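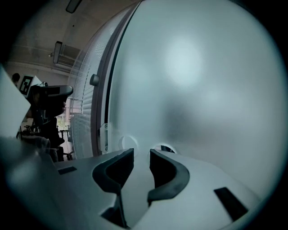

A dark strip runs along the edge of a pale panel, with a small round knob and white brackets along the edge.

The Seal That Sells You a New Door

Ask three appliance shops what a worn door gasket costs you and you will get three sermons. The rubber goes, the cold leaks, the bill climbs, and would you like to see the new models while you're in? I have heard this speech from a Billance dealer and from a man with a Menberg pen in his pocket, and neither of them could give me a number I could check.

So I went to see Anikó Mészáros, who has fixed refrigerators out of the Szűcs repair shop for 20 years and sells no new ones. She charges $48 to walk through your door. I asked whether that was fair, and she said it depended on whether I had cleaned the thing first.

Most of her gasket calls, she says, are dirt. Jam, crumbs, a gray paste that builds up in the folds. Warm water, a drop of dish soap and an old toothbrush will lift it. The internet prefers petroleum jelly, vinegar, a hair dryer and a great deal of confidence. She allows the hair dryer, on low, for a fold that has been squashed flat. The rest she calls cooking.

Then there is the dollar bill test. Shut the door on a bill, pull, and if it slides out the seal is finished. I tried it in my own kitchen and failed two spots out of the dozen I picked. By the logic of the sales floor I needed a new refrigerator. Mészáros tightened a loose hinge screw, lifted the door a hair, and both spots held. I had been quoted $165 for a Badia replacement gasket the week before, fitting extra.

She does replace them. A split corner can't be scrubbed back together, and a seal gone stiff all the way around is past saving. But she wants to see the split. She also looks at the feet, which hardly anyone mentions in a showroom. A cabinet that leans forward will swing its door open a little every time, whatever rubber you put on it.

I'm still not convinced the toothbrush saves real money. She didn't claim it did. My meter reads much the same as it did in May, and the door shuts with a better sound.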